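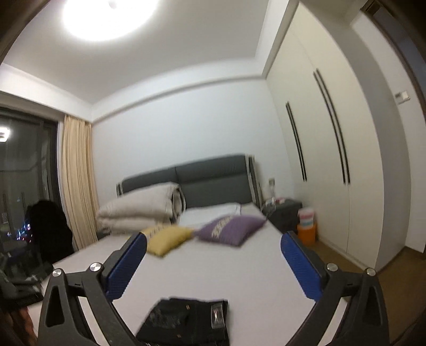 4.2 Where the folding gets done

I went into this part of the study thinking I'd be writing about closets. My notes from the first visits are all shelves, rails and drawer depth, and I'd say 90 percent of them never made it into the paper. What people kept talking about was the bed. Clean clothes get carried in, they land on the bed, and the bed is where the deciding happens (fold, hang, wear again, give to my sister).

Figure 3. A bedroom in the Potdale group, evening. Folded dark jeans on the bed, with the duvet folded up near the headboard.

Figure 3 is a pretty good picture of what I've started calling a cleared bed. The duvet is folded and stacked on one side up by the headboard, the pillow is at that same end, the two cushions toward the middle, and there's a smooth gray sheet to work on. The wardrobe is right there along the wall, tall and white, and still the jeans are on the bed. I love this! It's the same thing Emese Halász described in her Clullwood interviews, where people told her the mattress was "the only table big enough," and I had sort of brushed that off as a joke until I got to Potdale myself.

Across both sites we logged 320 folding sessions, and 135 of them took place on a bed. I had expected the kitchen table to win easily -- it came second. Sessions on a bed also tended to happen late, after dinner, when the rest of the home was busy with something else. The Fadwood diary sheets asked for a start time, and plenty of people just wrote "before bed" and left it at that, so I've kept that as its own category in Table 2 instead of guessing an hour for them.

One thing I can't settle from this data is whether clearing the bed comes first on purpose. Some people told me they always move the duvet before they bring the clothes in. Others said they only do it if the pile is big, and a few looked at me like I'd asked how they breathe. Dmytriv's sorting scale (see 2.3) treats clearing as a separate step with its own score, and I followed that here, though I suspect it makes the whole business look more planned than it is. I come back to this in 5.1 with the 30 follow-up calls.

Comments (3)

marlow_k: Kitchen table person here, and I feel very judged by Table 2. Great read though.

Tess B.: Did you ask about couches? Everything in my place gets folded on the couch.

pinehollow: The link to the diary sheets is dead for me, can you repost?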